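Célula Prinum - notas de puesta a punto

Soy Hường Phùng y cuido esta célula de dos brazos, con la que doblamos camisetas. Si vienes de Dakia, ojo, que las rutinas se parecen pero los ceros no son los mismos.

1. Pinzas. Las cierro sobre la mesa y miro las puntas desde la cámara de muñeca. Si se cruzan, repito el cero (¡sin forzar los dedos!).
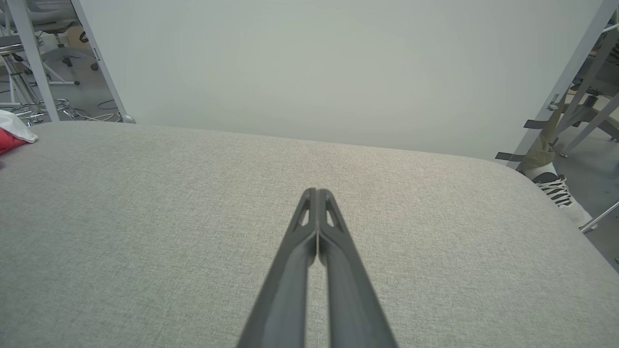 2. Tejido gris. Le paso el cepillo cada 50 episodios - las pelusas me vuelven loca.

3. Prueba con prenda. Dejo la camiseta roja y blanca arrugada entre los dos brazos, con las pinzas abiertas, y lanzo la rutina corta. El soporte verde es el del brazo izquierdo y el blanco el del derecho, así no los confundo en el registro.

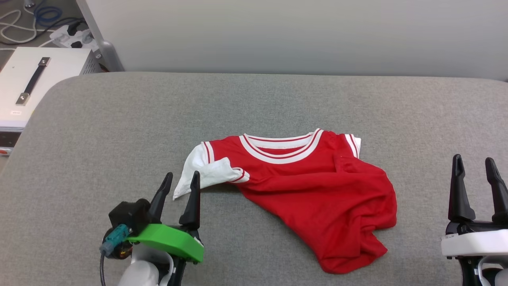 ¿Cada cuánto se cambian las puntas de los dedos?

Cada 2000 cierres. Apunta el cambio en el registro y vuelve al paso 1.

Última revisión: 1 de mayo de 2022, episodio 529.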